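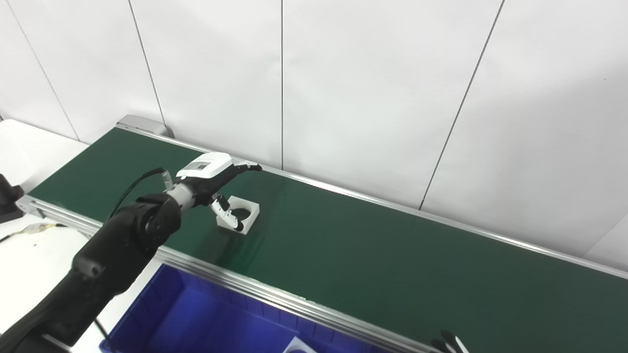
Old Ways of Saving Things, and Which of Them Still Work

Before the town of Skollow had a dust cart, each house dealt with its own leavings. Household account books from the lanes behind the old ropeworks list what was kept back and who came to collect it: bones for the glue boiler, rags for the paper mill, ashes for the brickfield, grease for the soap maker. Very little went in the ground. Most of the methods below come from those books, tried again in a modern kitchen and shed. Some have been changed a little for safety.

Wood ash

Households in Skollow sifted their ash every morning. The fine ash went in a lidded metal pail and the cinders went back on the fire. If you burn plain, untreated wood you can do the same. Let the ash stand in a metal container with a tight lid, outdoors and away from the house, for at least four days before you handle it.

A spoonful of fine ash on a damp cloth takes the brown film off stove glass. Wipe it with a clean damp cloth afterward. Wear gloves, as wet ash is hard on the skin. Don't use it on aluminum, and don't use coal ash for any of this.

Rags

The rag man paid more for white cotton than for colors, and wool was priced separately. Sort yours the same way. Old cotton sheets make the best window cloths. Flannel is good for waxing furniture. Cut off buttons and hooks first and keep them in a jar – the account books show buttons moving from one shirt to the next for 28 years in a single family.

Rags used with linseed oil should never be balled up in a bin, where they can heat up and catch fire. Spread them flat outdoors, one layer thick, until they are stiff and fully dry.

Candle ends

Save them in a can. When the can is half full, stand it in a pan of water over low heat and melt the wax slowly. Stay with it. Pick out the old wicks with a fork. The wax is useful for drawer runners, saw blades and the threads of wood screws. Never pour leftover wax down the sink.

Tea leaves

Damp leaves were scattered on floors before sweeping to hold down the dust. It works well on stone or brick. Squeeze them nearly dry first. On pale carpet or bare pine they leave stains, and more than one Skollow parlor seems to have learned that.

Fat and drippings

The soap maker at Iltwood took kitchen fat by the crock. It had to be clean, and he sent back anything with salt in it. To clean fat for storage, melt it with an equal amount of water, let it cool overnight, lift off the hard cake and scrape the underside. Keep it in the refrigerator. If you don't cook with it, put it in a sealed tub and check whether your town collects it.

Jars and bottles

Stone jars carried a deposit, and the Iltwood dairy once sent round a notice asking for 2,000 of them back before January. Glass jars are easier to find now. For labels that won't soak off, rub in a paste of baking soda and cooking oil, leave it for half an hour and scrape with an old plastic card. For a jar that smells of pickles, fill it with warm water and 2 teaspoons of baking soda and let it stand overnight. Wash the lid by itself. If the lid still smells, use that jar for nails.

Newspaper

Crumple it into wet boots and change it every few hours. A folded sheet in the bottom of the vegetable drawer takes up moisture, and it can go on the compost heap afterward. Skip the glossy pages.

String

Undo knots when the parcel is opened, while you still have the patience. Wind short pieces around a clothespin and long ones into a ball. Cotton string is fine for tying up beans – synthetic twine will cut into the stems.

A few of these habits are also set down in the Þórarinsdóttir household book, a copy of which can be read at the Skollow library. The handwriting is small and the section on stain removal calls for several things that no one should have in the house today. Leave that section alone.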